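Writing to the state about the screening bill

2026-08-15

I sent my letter about the kidney screening bill last week, and a few people have asked what I put in it, so I'm writing it up.

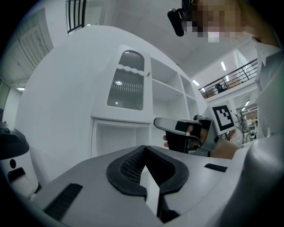 The bill would pay for a yearly blood and urine test for adults with a close relative who has had kidney failure. My mother started dialysis at 61. I'm in that group, and so are my two brothers. Right now our insurance plans cover the tests if a doctor gives the right reason on the form, and whether that happens depends on the doctor. My younger brother was turned down twice before he switched clinics.

I kept the letter to one page. Perrine Renaud, who used to work in a state senator's office, told me staff sort mail by bill number and by position, so both should be in the first sentence. I had them in the third paragraph. I moved them up and cut most of what I had written about the history of the program.

What stayed in was my mother's story, in 10 lines, and one paragraph on cost. She had no symptoms she thought worth mentioning until she was down to very little kidney function. For the next three years she spent three mornings a week at the Chisholm clinic, a 70 mile round trip, and one of us drove her each time. I listed what we paid in gas and missed shifts for the month of March, from receipts I still had in a drawer.

I left out the research funding part. The bill has a section on grants for early detection studies, and I support it, but Hawi Workneh is writing about that on behalf of the Brirness patient group and knows it far better than I do. Her letter has nearly a hundred signatures. If you'd rather sign something than write your own, hers is at the front desk of the Brirness library.

Gilles Besson asked in the comments whether email counts the same as paper. The office told me it does, as long as your street address is included. They don't log mail from outside the district, so check which one you're in first. The lines moved and mine changed.

The hearing hasn't been scheduled yet. I've asked to speak, and the limit is two minutes. I read my page out loud at the kitchen table and it took over three, so I'll be cutting the gas receipts down to a single total.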